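Arkberg Film Archive Forum
Board: Cataloging and Credits
Topic: Running time and credit order for Bendenance

vidal_reader
Feb 17, 2023
I am preparing the filmography pages for the Vidal studio section and would like guidance on Bendenance. The current entry gives a running time of 61 minutes and lists the lead actress second in the cast. The distributor's sheet, which I consulted at the reading room, places her first. Members with access to other prints or paperwork are asked to post what they have. The entry number is 2428.

northreel
The 61-minute figure is correct for the export version. The domestic version was longer, and the two should not share an entry. I raised this in April when the cast pages were being merged, and the merge went ahead regardless. As to billing, the order on the screen should prevail over any sheet. Distributors changed the order to suit the market they were selling to.

cardfile_k
I must disagree with the previous member on separate entries. Board policy is one entry per title, with versions listed in the notes. If we divide Bendenance, we will be obliged to divide most of the Vidal musicals on the same grounds, and the index is not built for it. On the matter of billing I agree that the screen credits come first.

vidal_reader
Thank you both. I have no objection to keeping one entry. My difficulty is that the opening titles on the Arkberg print are a later replacement. The lettering does not match the end titles, and the choreographer's name is missing altogether. I would be reluctant to treat those titles as the authority for cast order when they are plainly incomplete in other respects. 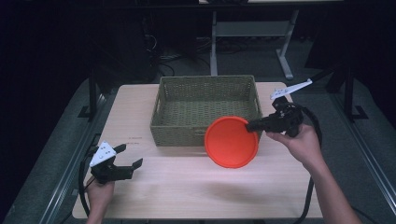

For that reason I propose that we record the order from the end titles, state in the notes that the opening titles were replaced, and restore the choreographer with a reference to the distributor's sheet.

northreel
The end titles list the cast in order of appearance. They tell us nothing about billing. I cannot support that proposal as written.

munex_desk
Members may wish to know that the Munex collection holds a press book for this title. It was printed in a run of 750 copies for theater managers. Page 5 carries the full cast with the actress named first and the choreographer credited below the director. The press book may be viewed by appointment. Copies of single pages can be requested on the usual form.

cardfile_k
The press book is stronger evidence than the sheet. I would accept it for the choreographer without further discussion. For the cast order I would still prefer a note giving both versions.

northreel
I can accept a note giving both, provided the screen order stays in the main field and the replaced titles are mentioned. My objection to the shared entry stands, and I will raise it again under board policy, where it belongs.

vidal_reader
Agreed. I have requested page 5 from Munex and will submit the revised entry once the copy has been received. The running time will remain as it is, marked as the export version, until a figure for the domestic version can be sourced.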